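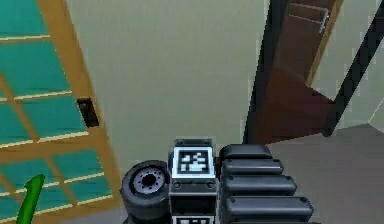
Teleoperated demos for a sliding door: policy keeps missing the recessed handle

Posted in: Teaching by demonstration
Asked on a Thursday, 2,971 views

I'm recording demonstrations in simulation with the Pelis teleop client. The task is to drive up to a shoji-style sliding door, get the fingers into the small dark recessed handle, and slide the panel open. The same map has a brown hinged door with a silver lever, and I already have a policy for that one that works most of the time.

I recorded 43 demos of the sliding door. I can do it by hand fine, a bit slow. The trained policy drives up well and then puts the fingers on the wood next to the recess and pushes. Sometimes it just stops there.

Camera is the head one, looking down over the robot's own body, so the tag housing and the black ribbed parts take up the bottom middle of the view. I use the same view when I drive. Left stick is base, right stick is wrist, trigger is grip.

Do I need more demos, or is the view the problem? I would like to avoid recording everything again.

2 answers

Answer 1 — accepted, 14 votes

Probably both, but look at your demos first. Play a few back at half speed and watch what you do just before contact. When I did this on a drawer task I found I was stopping in a different spot every time, nudging left and right, and then going in. The policy learned the nudging. Trim the long pauses or redo those demos.

The handle is small and dark from where your camera sits, and you are looking at the door from a steep angle. If you have a wrist camera, log it along with the head view, and show it on your screen while you drive. If you find the handle using something the policy never gets to see, the demos won't help it much.

What I would change:

Start from more places. Vary the base position and heading a little on each run.

Split the episode. Approach is one part, fingers in and slide is the other. Yours already approaches fine, so record only the second part, starting close to the door.

Add recoveries. Put the fingers on the wood on purpose, start recording, back off and go in properly. Don't include the mistake itself in the training data.

I'd try 100 short ones of the second part before touching the network. They go fast once you don't have to drive across the room each time.

Also check the stick scaling. Lirnavus ships with the wrist speed set too high for this kind of thing, and if Pelis copied those defaults you are fighting it on every demo. I run mine at a quarter for contact work — slower, but a lot cleaner.

Comment from the asker: Scaling was at full. Turned it down and the new demos look much smoother already. No wrist camera on this model, I'll see if I can add one. Haven't retrained yet.

Answer 2 — 1 vote

Are you on the Kasprzak controller? Mine had stick drift and the base crept sideways in every recording. Worth checking the dead zone.

Or just script the slide part, it's a straight line.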